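Koval Tinted Tubs, set of three

I'm Uliana and I pick the storage bits for our shop, which means my own house fills up with tubs long before yours does. These came home with me in June and they haven't gone back!

You get one yellow, one orange and one teal. They're see-through enough that you can tell roughly what's in them from across the room, but the colour takes the edge off, so a jumble of blocks looks a lot less like a jumble. I wanted clear ones at first. Then I lived with clear ones for a month (every odd sock and broken crayon on show) and changed my mind.

In our house each colour has a job. Blocks go in the teal one, sponges and painting bits in the yellow, and the orange is for whatever I find under the sofa at 4 in the afternoon. My son sorts by colour without being asked, most days anyway.
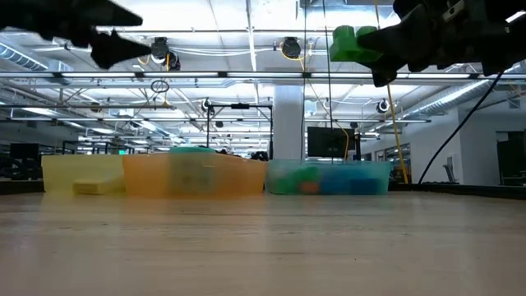

I keep mine in a row at the back of the table, pushed right up to each other, and that leaves the front free for drawing or building or tea. They slide along nicely when you want one nearer. If your table scratches easily, pop a bit of felt underneath, as I did on the old pine one at my mum's.

Washing up: warm soapy water and a soft cloth. Please don't use a scourer, it dulls the plastic and you'll be cross with yourself. I wouldn't put them in the dishwasher either. Babatunde on our returns desk tried it with his and the rim went wavy.

They come without lids. Bomitz do a flat cover that sits on top well enough, but it doesn't click shut, so I wouldn't carry a full tub upstairs with one on.

Sets are sold as a three only, sorry, I can't split them to give you all teal (I do get asked). Returns are fine for 30 days if they're unused. Nurseries and clubs wanting a big order, up to 100 sets, should write to Roksolana Polishchuk at our Kutbridge shop and she'll sort out a price and a delivery slot.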